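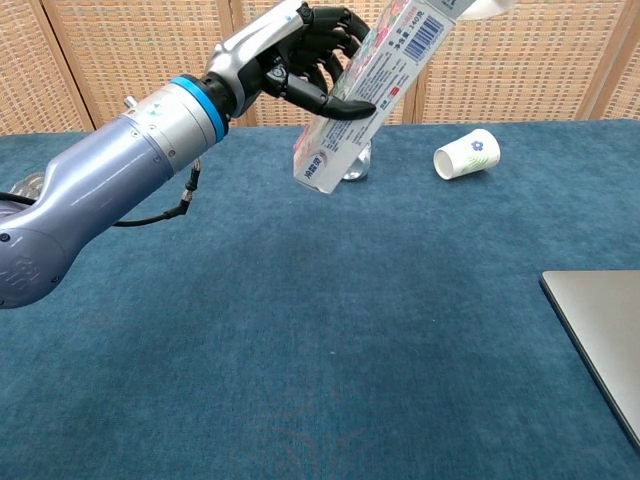
3.2 Cartons and the placement of printed information

The cartons in the Nindirance collection came from three sources: the household packaging drop-off at Gerngate, two grocery stores in Trimalham, and the Abdel Hamid wholesale warehouse, which supplied unsold stock after a change of product range. Collection ended in February. In all, 400 toothpaste cartons were received. Cartons were left out if a side panel was missing or if the print was too worn to read under the desk lamp, and 341 were kept for coding.

Toothpaste cartons are a useful case for a study of small print. They are long and narrow, so the text on each side has to fit in a strip much longer than it is wide. They are made of thin board, they are handled at both ends, and they are often stored lying down, with only one long face or one end visible. The shopper at a shelf and the person sorting a bathroom cabinet may therefore see quite different parts of the same box. Earlier sections dealt with bottles and tubs, where the label is a single wrapped sheet. A carton has edges, and the edges divide the text.

Each carton was coded panel by panel. The two wide faces and two narrow faces were treated as separate panels, as were the two ends. A tuck flap was given its own record when it carried any print, even a single line or a color bar. Blank flaps were noted on the carton sheet but did not receive a record. The full set of panel records comes to 2273.

For each panel we noted four things: the main ground color, the other printed colors, the type of information present, and its position along the length of the carton. Position was recorded as upper, middle or lower, with the carton stood upright so that the main brand text or, where this ran sideways, the barcode end could be used as a guide. This rule gave some trouble. Many toothpaste cartons have no clear top. The brand name runs along the length, the flaps at both ends are alike, and the box can be stood either way up. In these cases the coder picked one end, marked it in pencil, and used it for all panels of that carton.

Information was sorted into six types: brand and variety name, net content, ingredients, directions for use, maker and date details, and barcode. Net content was kept apart from the other small text because it is the item a buyer needs when comparing two boxes of similar size, and because it moves around more than we had expected. On some cartons it is set in large type next to the brand name. On others it is one more line in a block of small print.

Figure 4 is typical of the second arrangement. The carton is long, slim and mostly white, with pink, red and green graphics toward one end. The barcode is on one face, near the same end, with lines of small Chinese text beside it. One of these lines gives the net content, 净含量:140克 (net content: 140 g). The line sits in a small text block, and a reader looking for the weight would have to find it there. We coded this face as holding both barcode and net content, position upper.

Cartons with text in a language the coder did not read were not left out. The barcode can be found without reading anything, and the net content can usually be picked out by its numeral and unit. Ingredients and directions are harder to tell apart, and for these panels a second coder who read the language filled in the sheet. Where a carton carried an importer's sticker, the sticker was coded as part of the panel it covered. Any print hidden beneath it was ignored – we did not peel stickers off.

Ground color was coded by eye. White was by far the easiest to agree on. Pale blues and greens caused most of the disputes, mainly on cartons with a gradient running from one end to the other. For these we took the color that covered the larger area, measured with a paper strip laid along the panel, and listed the second color among the others. Foil printing was recorded as silver or gold, whatever color it reflected.

To check the coding, 30 cartons were drawn from the storage trays and coded again from scratch by a person who had not seen the first sheets. Most differences were in position, and most of those came from the cartons with no clear top. We went back to the pencil marks, turned the carton to match, and corrected the second sheet where the only fault was that the box had been read from the other end. Differences in type of information were talked through with the carton on the table. Two cartons had been flattened between the first and second coding, and their end panels were checked against the notes alone.

Carton weight and board thickness were measured for a separate part of the project and are not used in this section. The panel records are the basis for the comparisons in Section 3.3, where net content position is set against panel width.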